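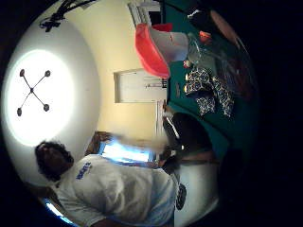
Anley 당구대 정리 모음: 읽어 두기

공유 2 · 댓글 30

Anley는 당구대 위에 놓인 물건을 사람이 손으로 집고, 옮기고, 치우는 모습을 담은 영상 모음이다. 당구공이 중심이고, 당구대에 올라와 있기 쉬운 잡다한 물건이 함께 나온다. 천 주머니, 비닐 포장, 케이블 같은 것들이다. 이 문서는 어떤 물건이 들어 있고 어떻게 이름을 붙였는지, 어디를 조심해서 써야 하는지를 적는다. 정리와 문서 작성은 Nighat Arain과 Emrys Rees가 맡았고, 한국어판은 영어 원문을 줄여 옮긴 것이다. 마지막 수정 30/05/2019.

구성

전체 클립은 620개다. 클립 하나는 물건 하나를 집어 다른 자리에 내려놓는 동작을 기본 단위로 한다. 중간에 놓쳤다가 다시 집은 경우에도 끊지 않고 한 클립으로 둔다. 길이는 제각각이며 한 클립이 최대 2000프레임까지 간다. 초당 프레임 수는 30이다.

폴더는 물건 종류로 나눈다. 공(balls), 부드러운 것(soft), 포장(wrap), 나머지(misc)다. 클립에 물건이 여럿 보이더라도 실제로 손이 움직인 물건을 기준으로 폴더를 정한다. 공을 치우는 동안 옆에 주머니가 놓여 있었다면 그 클립은 balls에 들어간다. 옆에 있던 물건은 메타 파일의 nearby 항목에 적는다.

물건 이름 붙이기

당구공은 색과 무늬로 부른다. 번호가 읽히면 번호도 적지만, 번호만으로 공을 구분하지는 않는다. 공이 굴러 숫자가 옆이나 아래로 돌아가면 번호 칸이 비기 때문이다. 색 이름은 빨강, 주황, 노랑, 초록, 파랑, 보라, 적갈, 검정, 흰색만 쓴다. 주황과 빨강 사이에서 헷갈리면 color_uncertain에 표시하고 둘 중 가까운 쪽을 적는다.

포장은 종류가 가장 많다. 이름을 붙일 때 내용물을 추측하지 않는다. 겉에서 보이는 재질과 색을 적고, 인쇄된 글자는 또렷하게 읽힐 때만 옮긴다. 초기 판에는 글자를 짐작해서 채운 칸이 더러 있었는데 모두 지웠다. 뜯긴 포장은 torn으로 표시한다.

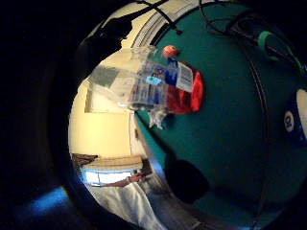
torn 표시는 비닐이나 종이가 찢겨 늘어진 부분이 있으면 크기와 관계없이 붙인다. 조각이 완전히 떨어져 나와 따로 움직이면 새 물건으로 치고 scrap이라는 이름을 준다. 바코드 스티커가 붙어 있는 경우에는 sticker 항목에 예, 아니요로만 적는다. 바코드 숫자는 옮기지 않는다.

투명한 비닐은 펠트 색이 비쳐 보여서 경계를 잡기 어렵다. 윤곽선은 비닐의 바깥 끝을 따라 그렸다. 인쇄면만 따라 그린 판이 필요한 사람은 wrap_printed 폴더를 쓰면 된다. 이쪽은 아직 절반 정도만 채워졌다.

천으로 된 물건은 모양을 따로 적는다. 펼침, 접힘, 뭉침 중에서 고르고, 집어 올리는 동안 모양이 바뀌면 처음과 끝을 모두 적는다. 무늬는 자유 입력이다. 사람마다 표현이 달라서 검색용으로는 쓰기 어렵다.

작업하는 쪽에서 가장 오래 이야기한 것도 접힘과 뭉침의 구분이었다.
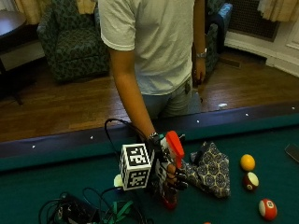

Mali Gittins는 둘을 합치자는 의견을 냈다. 주머니 같은 물건은 한쪽은 접혀 있고 다른 쪽은 구겨져 있을 때가 많아서 사람에 따라 답이 갈린다는 것이었다. 같은 클립을 두 번 보고 다른 답을 적은 적도 있다고 했다. 결국 항목은 그대로 두고, 접은 선이 뚜렷하게 보이면 접힘, 그 밖에는 뭉침으로 통일했다. 이 기준 이전에 붙인 표시는 shape_old 칸에 남아 있다.

공의 배치

공은 삼각 틀로 모으지 않고 흩어진 상태에서 다룬다. 경기 중의 배치를 흉내 내지도 않았다. 집은 공을 레일 쪽으로 붙이는 클립, 다른 공 옆에 두는 클립, 제자리에 다시 놓는 클립이 섞여 있다. 포켓에 떨어뜨리는 동작은 pocket 표시가 있는 것만 해당한다. 흰 점 모양의 레일 표시는 위치를 말할 때 기준으로 쓴다. 예를 들어 메타 파일에 "둘째 점 앞"이라고 되어 있으면 가까운 쪽 긴 레일을 왼쪽부터 센 것이다. 일부 점이 손이나 물건에 가린 클립에서는 이 칸을 비웠다.

위치는 공끼리의 관계로도 적는다. "옆", "앞", "떨어져 있음" 정도면 충분하다고 보았다. 정확한 거리는 재지 않았다.
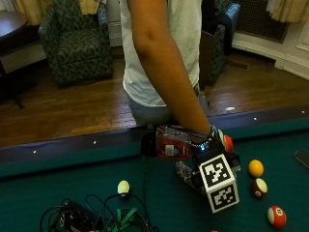
이름표를 검수할 때는 색이 비슷한 공부터 확인하는 편이 빠르다. Chepkoech Tanui가 만든 점검표도 그 순서로 되어 있다. 같은 색으로 적힌 공을 모두 찾고, 무늬를 대조하고, 그다음에 번호를 본다. 가장 자주 걸리는 것이 노란 계열이다. 오른쪽의 단색 노란 공은 고민할 것이 없지만, 왼쪽에 따로 있는 옅은 노란 공은 조금 흐려서 색을 적더라도 color_uncertain을 붙여야 한다. 적갈색 줄무늬 공과 빨간 줄무늬 공은 둘 다 흰 부분이 있으므로 흰색이 아니라 띠의 색과 줄무늬 여부로 구분한다. 손에 잡힌 공은 held로 적고, 보이는 면만으로 판단한다.

알려진 문제

- misc 폴더에는 이름을 끝내 정하지 못한 어두운 색의 네모난 물건이 있다. dark_rect로 통일했다. 전화기나 리모컨으로 바꾸지 말 것.
- 펠트 색이 클립마다 초록에서 청록까지 달라 보인다. 색 보정은 하지 않았다. 펠트 색으로 당구대를 구분하려 하면 틀린다.
- 공이 화면 끝에 걸려 조금만 보이는 경우, 초기 판에서는 빼고 나중 판에서는 넣었다. partial 항목으로 거를 수 있다.
- 케이블은 nearby에 적지 않은 클립이 많다. 빠진 것을 채우는 중이며, 초록 테이프처럼 눈에 띄는 표시가 있으면 메모 칸에 적어 달라.
- 포장과 그 뒤의 공이 겹치면 윤곽선이 서로 파고든 곳이 있다. Eifion Foulkes가 고친 목록은 fixes 파일에 있다.

쓰임

물건 찾기, 색과 무늬 구분, 놓인 모양 변화 같은 작업에 맞춰 만들었다. 당구 경기 분석에는 맞지 않는다. 점수도 차례도 없고, 큐로 공을 치는 장면은 넣지 않았다. 물건의 무게나 재질을 알아내는 용도로도 권하지 않는다. 천과 비닐 말고는 재질을 적지 않았다.

사람의 얼굴이나 신원에 관한 표시는 붙이지 않았고, 이런 표시를 새로 붙여 다시 나누는 것도 받지 않는다. 옷이나 손목에 찬 물건 역시 표시 대상이 아니다. 표시 대상은 당구대 위의 물건으로 한정한다.

고칠 것 알리기

클립 이름, 물건 이름, 고칠 내용을 한 줄로 적어 보내면 된다. 여러 클립에 같은 문제가 있으면 대표로 하나만 적고 나머지는 목록으로 붙인다. 색에 관한 의견은 두 사람이 따로 보고 같은 답이 나왔을 때 반영한다. 답이 갈리면 원래 표시를 두고 color_uncertain만 더한다. 다음 수정에서는 wrap_printed의 남은 부분과 shape_old 정리를 먼저 한다.

댓글 30개 모두 보기 · 공유하기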